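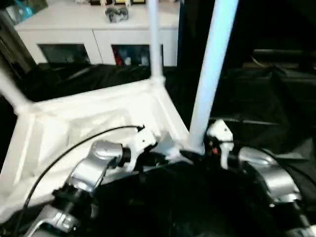

Figure 9.1 Two-arm cell at a white tubular frame holding a fabric bin. A black cable arcs across the bin to a connection near the left gripper.

Chapter 9
Cable Routing and Wrist Inspection

A robot arm seldom fails at its largest parts. Links and joint housings are built with wide margins and usually outlast the job they were bought for. Cables are not. Every cable that crosses a moving joint bends each time the joint turns, and the copper strands inside harden and break well before the outer jacket shows any mark.

This chapter covers the upkeep of a single cell, the two-arm unit at the Zutstead training shop. The work is divided between the external cable, which runs free outside the links, and the short wires at the wrist, which are partly exposed below the gripper.

A free cable needs slack. With too little, the connector carries the load when the arm reaches out; with too much, the loop can catch on a frame corner or drag through a bin. Slack is set with the arm at full reach and then checked with the arm folded – both positions matter, and the second is the one most often skipped.

Wrist wires are inspected with the power off and locked out. Look for flattened insulation, bare copper and pins that have backed out of the housing. The Jurell service schedule used in this book calls for inspection every 1,000 hours of operation, and a reading is taken at each of the 54 test points listed in Table 9.2. Any wire that gives an unsteady reading while it is flexed by hand is replaced, even if its average value is within limits.

Section 9.1 sets out the lockout procedure. Section 9.2 deals with measuring slack, and Section 9.3 with replacing a wrist connector. Readers who have not completed the grounding exercises in Chapter 2 should do so before going on.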